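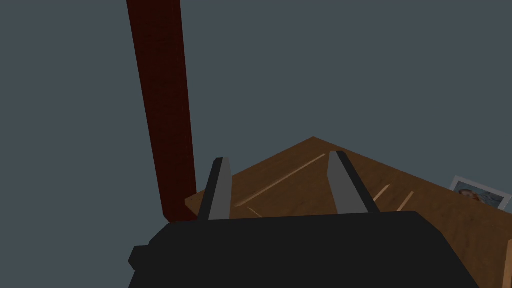 Kohlhase Publishes Practice Guide for Simulated Testing of Household Robot Grippers

PROSTDEN, March – The Kohlhase Institute for Machine Safety today released a practice guide for companies that test robot grippers in computer simulation before trying them in homes. The guide, titled Felero, sets out what a test team should record, what it should disclose to buyers, and when simulated results may be used to support a safety claim.

The guide contains 30 requirements and 9 recommendations. It applies to two-finger grippers intended for use at tables, counters and shelves. Industrial grippers working behind guards are already covered by other rules and are outside its scope.

Under Felero, a company that cites a simulated test must keep the scene file, the software version and the starting position of the arm for every run. Failed runs must be kept on the same terms as successful ones. A claim based only on simulation must say so in the same sentence as the claim, in type of the same size.

The guide also addresses the objects and furniture used in test scenes. Tabletops should be approached from more than one angle, including steep views from above in which a corner or edge of the table is in sight. Thin, flat items such as framed pictures should be included along with the blocks and cups that most teams already use. Lighting conditions must be stated. Where a scene is rendered with flat, even light, results may not be extended to rooms with strong shadows without further testing.

"Simulation allows a team to repeat a difficult approach as often as it needs to," the Institute said in a statement. "Buyers are entitled to know which results came from a rendered table and which came from a real one."

A draft of the guide was open for comment last fall and drew 139 responses from manufacturers, test laboratories and consumer groups. The most debated item was the length of time that records must be stored. The final text sets this at 2 years from the date a product is first sold.

Fimetti, a maker of gripper hands for kitchen and care settings, took part in the trial use of the draft and will apply the final version to its next product line.

Use of the guide is voluntary. Companies that wish to state that they follow it must file a signed declaration with the Institute and renew it each March. The guide and the declaration form are available at no charge from the Kohlhase office in Prostden.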